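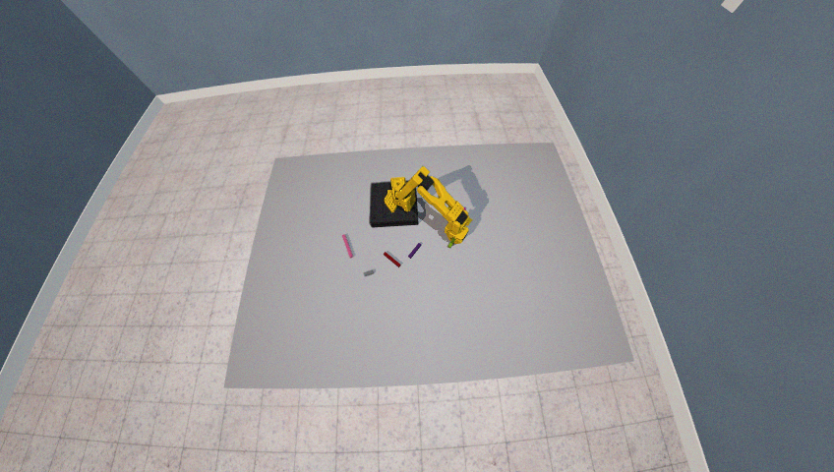

Doina Hoxha asked for the floor mat to be put on this sheet as its own item, as the old version went straight from guarding to the arm and the mat only got looked at when someone tripped on a corner. Done – see item 2.

Landeg training cell, yellow articulated arm
Monthly inspection, February
Checked by: Fiachra Mac Giolla
Controller hours at start: 3876

1. Isolation
Supply locked off at the wall, key held by inspector. OK.
Stored energy released, brakes hold at elbow and shoulder. OK.

2. Floor mat
Corners flat, no lifting. Near left corner re-taped.
Surface free of oil and swarf. OK.
Tiles round the mat swept, grout sound. OK.

3. Base
Black base plate: fixing bolts checked with torque wrench, no movement. OK.
Arm is mounted to the right of centre on the plate. This is as drawn, do not "correct" it.

4. Arm
Lower link and forearm covers: no cracks. OK.
Elbow motor: slight hum at slow speed, same as last month. Monitor.
Grease at elbow due at 4000 hours. Tosico cartridge, part 1147, is on order.
Wrist: play within limit. OK.

5. Tool
Comes down close to the mat when picking. Clearance checked at slow speed with the thin bars. OK.
Tool fixing screws: one loose, tightened and marked with paint pen.

6. Loose parts
Bars and blocks to lie clear of the base before power is restored. At least one bar length apart, or the tool may catch the next piece.
Spare parts box returned to Basetti shelf. Not done, box missing.

7. Restart
Emergency stop tested from both positions. OK.
Speed limited to 500 mm/s for the first run – leave it there until item 4 is closed.

Open actions: elbow grease, elbow hum, parts box.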